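Two weeks in with the Jurkura hand-held grippers and I've got notes all over the place, so this is going up before I lose them. Typed fast. Sorry.

Background for anyone new: we took the rental kit from Wirkis, two grippers, one for each hand, plus the software licence. You do the job yourself with the grippers on, it records how your hands moved, and later an arm is supposed to learn from it. No arm in our kit. That's a seperate package and a separate conversation with whoever holds the budget.

Setup. First go took me 43 minutes, most of that hunting for the firmware page. Second go, 18. The printed guide is for the older model and has the buttons the wrong way round, so bin it and use the PDF. The PDF is decent. Bit heavy on warnings.

Fit. Fine for me, medium hands. Balthasar Wallner had a turn and said his thumb went numb, then did another hour anyway. There's a wider strap you can order. Should be in the box at this price.

Fingers. Black rubber pads, good on glass, good on lids, hopeless on anything flat. I spent a silly amount of time trying to lift a sheet of filter paper off a bench. Gave up. Slid it to the edge and pinched it there, which the software then flagged as an "unusual approach". Fair enough.

The marker cubes are what people ask about. White, black-and-white patterns on the faces, one cube on each gripper. They're how the system knows where your hands are. Means you can't tuck a hand behind something or turn your back on your own work, and you do start holding your arms a bit like a waiter. Also keep your sleeves clear of them. Lab coats are the worst for this, roll the cuffs or it'll drop the take halfway through. 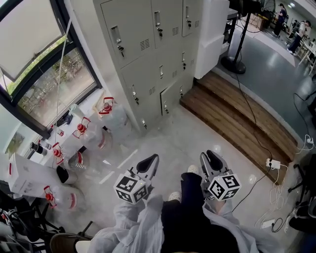

Pirjo Tuominen wrote in to say that the cubes never gave her any bother but the battery did, hers going flat after 37 minutes when the sales page promised up to 2 hours, and that Wirkis swapped the pair without a fuss once she'd sent them a log. She also reckons cold rooms make it worse. I've not had it that bad. Mine managed a full morning with one top-up over coffee, but I do switch off between takes and I gather she doesn't.

Software next. Called Zolholm, comes with the rental. Playback is lovely, you can scrub through a take and trim the dead bits at each end. Naming files is horrible. Every take gets a long string of nonsense and you have to rename them one by one, no batch rename. I asked support and they said it's "on the list". Support are quick though, same afternoon both times.

Compared with the Fuchs set we had on trial in December: the Fuchs is lighter and the trigger is smoother. But it lost tracking whenever I moved at normal speed, and I can't pour slowly enough to please it. Jurkura copes. Tracking wobbled on me a few times near the start, not since I redid the calibration properly instead of skipping throught it.

Would I buy? Rent, yes. We've extended to the end of next month. Buying, not till they sort the file names and put that strap in the box.

Still to try: screw caps, both hands, with gloves on under the straps. Will add it to the bottom of this post when I've done it.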